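Bernholm Municipal Turnout Records
Data card, version 3

Summary

The Bernholm Municipal Turnout Records bring together precinct-level participation figures for local elections held in the city of Bernholm and the neighboring townships of Prundia and Gidey. Each row gives one precinct in one election, with the number of registered voters, the number of ballots cast, and the method by which those ballots were returned. The release covers 62 precincts and 42 elections, including runoffs and special elections for vacant council seats.

The records are maintained by the Mastgate Office for Civic Data. Questions about content should be addressed to Sherif Ashour, data steward.

Last revised: 23/06/2022

Sources

Registration and ballot totals were transcribed from the certified canvass reports of the three jurisdictions. Bernholm has published its reports in electronic form for most of the period. Prundia and Gidey supplied paper copies, which were entered twice by separate staff members and compared. Where the two entries disagreed, the original page was consulted and the corrected value recorded in the file named corrections.csv.

Fields

precinct_id – identifier assigned by this project, stable across boundary changes
jurisdiction – Bernholm, Prundia or Gidey
election_type – general, primary, runoff or special
registered – voters on the roll at the close of registration
ballots_cast – all ballots accepted, including provisional ballots later approved
mail_share – ballots returned by mail as a share of ballots cast
boundary_flag – set to 1 if the precinct was redrawn after the previous election

Missing values are left blank. A zero is a reported zero.

Known limitations

Gidey did not separate mail ballots from in-person ballots before it adopted its present canvass form, and mail_share is blank for those rows. Special elections are often held in only part of a jurisdiction, so totals for such contests should not be compared with citywide turnout.

Precincts with more than 1000 registered voters were split in Prundia when the township redrew its map. The former precincts keep their identifiers, and the new ones are listed with their parent precinct in boundaries.csv.
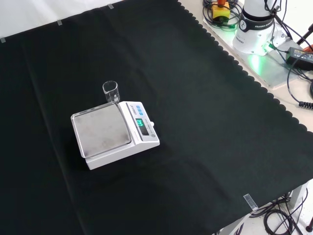
The registration count is a snapshot. Rolls are cleaned each August, and a drop in registered voters between a summer primary and the following general election may reflect that work alone. Users who calculate turnout as a share of registration should note this in their methods.

Appropriate use

The records are suited to the study of local participation over time and to comparisons among election types. They contain no information on individual voters, party registration or candidate results, and should not be used to draw conclusions about how any group voted.

Corrections

Reports of errors should give the precinct_id, the election and the page of the canvass report on which the correct figure appears. Accepted corrections are included in the next version – earlier versions remain available on request.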